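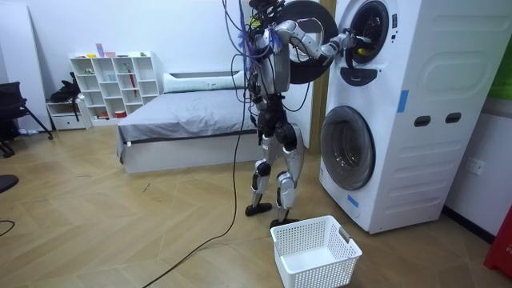 叠放式洗衣机和烘干机的日常使用：我家的一些做法
更新于2023年3月13日

我学中文很多年了，平时写得不多，这一页如果有的句子不太自然，请读者原谅。内容是关于叠放在一起的洗衣机和烘干机：怎么装衣服，怎么拿出来，怎么清洁，衣服怎么分。我以前住在Gasach，那边的房子比较大，两台机器并排放在地下室。后来搬到Wenton，公寓小，只能把两台机器叠起来。开始的时候我很不习惯，很多衣服掉在地上，也有一只袜子丢了很久才找到。下面的做法是慢慢积累的，适合小家庭。

一、上面的机器，拿衣服的时候

上层的滚筒位置高，个子不高的人看不到里面。我建议先把门开到最大，让它自己停住，然后再伸手。门如果只开一半，手臂容易碰到门边，衣服也容易挂在门扣上。

拿衣服要从前面往后面拿。先把滚筒口的衣服取出来，然后用手把滚筒轻轻转半圈，这时候贴在上面和后面的小东西会掉到下面来。袜子、手帕、小孩的内衣最喜欢贴在滚筒的上半部分，特别是刚烘干以后，有静电。我转完半圈再摸一次，然后再转半圈，最后看一次门的胶圈。

如果看不到滚筒底部，可以用手机的手电筒照一下。深色的小衣服在深色的滚筒里很难看见，浅色和黄色的比较容易。我家有一条深蓝色的围巾，跟着别人的床单又烘了一遍，结果短了一截，现在给孩子用。

请不要站在转椅或者洗衣篮上面。如果够不到，买一个有两级的稳固的踏凳，放在地板平的地方。踏凳用完要收起来，因为洗衣间一般很窄，晚上走过去会踢到脚。

洗衣篮放在哪里也有讲究。很多人把篮子放在机器的正前方，这样人只好站得远，身体向前倾，腰不舒服。我把篮子放在旁边，自己站在门的正前面，拿一把衣服，转身放进篮子。衣服多的时候，把篮子放在一个矮凳上会更好，不用每次都弯腰到地上。

二、下面的机器，不要忘记弯膝盖

下层的门低，湿衣服又重。床单和浴巾湿了以后会绞在一起，如果用力一拉，全部一起出来，一部分就到了地板上。我的方法是蹲下来，先找到一个角，慢慢把它松开，一件一件地拿。膝盖不好的人可以坐在小凳子上做。

从下面搬到上面的时候，我不直接搬，先放进篮子里抖一抖。抖开的衣服干得快，皱纹也少。衬衫我抖两下，裤子把裤腿拉直，被套要把里面翻出来检查，因为被套里面常常藏着枕套和袜子，像一个大口袋。被套洗以前应该把拉链拉上，或者把扣子扣好，这样就不会吃掉别的东西。

木地板的家庭要注意水。湿衣服滴下来的水，时间长了地板会变色，板和板之间的缝也会鼓起来。我在机器前面铺一块薄的吸水垫，洗完衣服就把垫子挂起来晾。垫子一直放在地上，下面会潮，这个错误我犯过，地板上现在还有一个浅浅的印子。

三、衣服怎么分

网上关于分颜色的文章很多，我只写自己的习惯。我分的时候先看材料，然后才看颜色。厚的棉布和薄的化纤一起烘，薄的早就干了，厚的还是湿的，于是又加时间，薄的就烘过头了。所以毛巾和毛巾一起，衬衫和衬衫一起，运动服单独一起。

新买的深色衣服第一次要单独洗。想知道会不会掉色，可以用一块湿的白布在衣服的里面按一会儿，看白布上有没有颜色。红色和深蓝色的衣服我总是做这个测试。黄色的也做过，一件从Ekinci商店买的黄色围裙，看起来很安静的颜色，可是把一条白毛巾染了。

口袋一定要看。纸巾是最坏的，一张纸巾可以弄脏全部的黑衣服。如果已经发生了，不要再洗一遍，先把衣服在阳台上抖干净，再放进烘干机里用低温吹一小会儿，纸屑大部分会到过滤网上。剩下的用粘毛滚筒处理。硬币和发夹会划伤滚筒，唇膏遇到热会化掉，油渍很难去。

小件的东西放进洗衣网。洗衣网不要装满，装一半就好，里面的衣服要能动。我给每个家人一个不同颜色的洗衣网，袜子脱下来就直接放进去，洗完烘完还是在网里，这样不用配对。这个办法节省了我很多时间，也节省了很多不高兴的谈话。

四、装多少

洗衣机装到滚筒的大半就可以了，上面要留出一个手掌竖起来的高度。烘干机应该更少，因为衣服需要空间翻动，热空气要从中间走过去。洗衣机能洗一满桶的衣服，烘干机常常不能一次烘好，这是叠放式机器的一个常见问题。两台机器看起来一样大，但是说明书里写的重量可能不同，请看一看。

我的办法是洗完以后拿出一部分不需要烘的，挂在架子上。牛仔裤、毛衣、有弹力的运动裤、有印花的T恤，都挂着晾。剩下的进烘干机，数量正好。

相反，只有一件小衣服的时候也不太合适。一件很轻的衣服会贴在滚筒壁上不翻动，有一面总是潮的，有的机器的湿度感应也碰不到它，几分钟就停了。可以加两条干净的干毛巾一起烘。

五、洗涤剂

很多人放得太多。泡沫多不等于干净，泡沫太多的时候，机器会自己多漂洗，时间变长，衣服上还会留下一层硬硬的感觉。我用Widura的无香洗衣液，用它自己的盖子量，衣服不太脏就用最低的那条线。水硬的地方应该多一点，水软的地方少一点，可以问当地的自来水公司。

柔顺剂我用得很少。毛巾用了柔顺剂以后摸起来舒服，但是不吸水。运动服也一样，不透气了，还会留住汗的味道。如果毛巾已经变硬，洗的时候不放洗衣液，在柔顺剂的格子里放一小杯白醋，用热水洗一次，然后正常烘干。白醋不要经常用，时间长了对胶圈不好。白醋也绝对不可以和漂白水一起用，会产生有毒的气体。

洗涤剂的抽屉每个月拿出来洗一次。大部分的抽屉有一个按的地方，按下去就能全部拉出来。用旧牙刷刷角落，里面的黑点是霉。装抽屉的那个空间也要擦，上面的那一面最容易忘记，水是从那里喷下来的。

六、过滤网和绒毛

烘干机的过滤网，每次用完都要清理。请把这句话写在纸上贴在墙上，如果家里有青少年的话。绒毛堵住了，烘干慢，费电，严重的时候有火灾的危险。机器刚停的时候绒毛比较好取，整片可以揭下来。手稍微湿一点，绒毛就会卷起来。

每个月用温水和软刷子洗一次过滤网，完全干了再放回去。用过烘干纸的家庭要洗得更勤，烘干纸会在网上留一层看不见的膜。检查很简单：把水倒在网上，水如果停在上面不下去，就应该洗了。

有排气管的机器，管子后面也要看。叠放的机器很重，不要自己一个人往外拉，更不要只拉上面的那台。我每年十二月请人来检查一次，顺便看看两台机器之间的连接架的螺丝有没有松。冷凝式的机器没有通到外面的管子，但是有水盒，水盒满了机器会停。水盒里的水可以用来冲厕所，不能喝，我也不用它浇菜。

七、门和胶圈

洗完以后门要开着，让里面干。滚筒洗衣机的胶圈有一道折，水和头发都在那里。用一块旧布伸到折里面擦一圈，从上面开始，到底下结束，底下的水最多。擦完看一下布，如果是灰色的，再擦一次。

上层机器的门打开以后很宽，在小房间里会挡路，人站起来的时候头会碰到。我家的规则是，下面的门留一条缝，上面的烘干机的门，里面凉了就可以关。有小孩子或者猫的家庭，开门以前要想好，开机以前必须先用手摸滚筒里面，猫很喜欢温暖的洞。儿童锁也请学会怎么用，它常常是同时按住面板上的两个键，具体看说明书。

门的玻璃用微湿的布擦，不要用粗的海绵。玻璃里面有时候有白色的印子，是水垢和洗涤剂，用柠檬酸水擦一下就掉了。控制面板只用拧干的布，喷雾不要直接喷上去，水会从键的边缘进去。

八、震动和声音

叠放的机器如果不平，甩干的时候声音很大，楼下的邻居会知道您家几点洗衣服。用一个水平仪放在下面机器的顶上是不可能的了，因为上面有另外一台，所以放在上面那台的顶上看，再调下面的脚。调的时候要两个人，一个人扶着，一个人拧。脚上的锁紧螺母最后一定要拧紧，我第一次忘了，过了几个星期又歪了。

只有一条厚毯子或者一块浴室地垫的时候，重量都在一边，机器会跳。加几条毛巾平衡一下。如果机器停在甩干那一步不走，打开门把衣服重新分散，再单独选甩干。

声音突然变了，先看滚筒里有没有硬币，再看裤子的皮带扣。拉链和金属扣敲玻璃的声音很响，把裤子翻过来就好了。如果声音从机器后面来，而且每转一圈都有，就请维修的人来，不要继续用。

九、烘完以后

烘完马上拿出来，这个大家都知道，可是大家都做不到。我用手机设一个闹钟，比机器的时间晚两分钟。如果忘记了，衣服已经皱了，放一块拧干的湿毛巾进去，再烘一小段时间，马上拿出来挂上，衬衫的皱纹会少很多。

衣服在热的时候折比较平，但是不要热着就放进柜子，柜子里会有湿气。我先折好放在床上，去做别的事情，回来再放。毛巾折三折，竖着放进抽屉，用的时候从前面拿，新洗的放到后面，这样每一条都轮到。

床单带松紧的那种，我折了很多年还是折不好看。现在的方法是把两个角套进另外两个角，大概弄成长方形，放进同一套的枕套里。外面看起来整齐，里面是什么样子没有关系。找的时候也方便，一个枕套就是一整套。

十、洗衣间小，东西放哪里

机器旁边如果有一条窄缝，可以放一个带轮子的窄架子，洗衣液、刷子、粘毛滚筒都在上面。重的瓶子放最下面一层。不要把瓶子放在上层机器的顶上，震动会让它慢慢走到边上，然后掉下来。我掉过一瓶，清理用了整个晚上，房间香了很多天。

墙上可以钉一根横杆，衬衫从烘干机里出来就直接挂上去。我家的横杆有衣架十七个，全部一样的颜色，这样我知道哪些是洗衣间的，不会被拿到卧室去。旁边有一个小布袋，专门放没有配对的袜子，每个季节倒出来看一次，找不到另外一只的就拿来擦窗户。

电线和软管不要放在走路的地方。如果必须经过地板，请沿着墙走。叠放的机器最好直接插在墙上的插座，不要用细的接线板，烘干机的电流很大，接线板会发热。

十一、读者问过的几件事

有人问上下的机器能不能换位置。烘干机在上，洗衣机在下，这是一般的装法，洗衣机重而且震动大，放在上面不安全。也要用厂家配的连接架，不同牌子的机器不一定能叠，买以前请先问清楚。

有人问衣服烘干以后为什么有味道。大部分时候味道是洗衣机来的，不是很热的水洗了很多次，里面就会有一层滑的东西。每个月空机用最高温度洗一次，不放衣服，放洗衣机清洁剂或者按说明放柠檬酸。衣服洗完在机器里放了一夜的话，要重新洗，直接烘只会把味道留住。

有人问毛衣。羊毛的我不烘，平铺在毛巾上，卷起来压出水，再铺到架子上。如果机器有羊毛程序，说明书也写可以，那么请从一件您不太喜欢的毛衣开始。

还有人问维修要多少钱，值不值得。这个要看地方。我在Wenton换过一次烘干机的皮带，那台机器已经很旧了，转的时候有烧橡胶的味道。师傅说他经手过的机器有3000台，一半的毛病是绒毛来的。后来我清理过滤网更认真了。

下一次我想写厨房的抹布和围裙怎么去油，那个需要另外一种洗法，也要先浸泡。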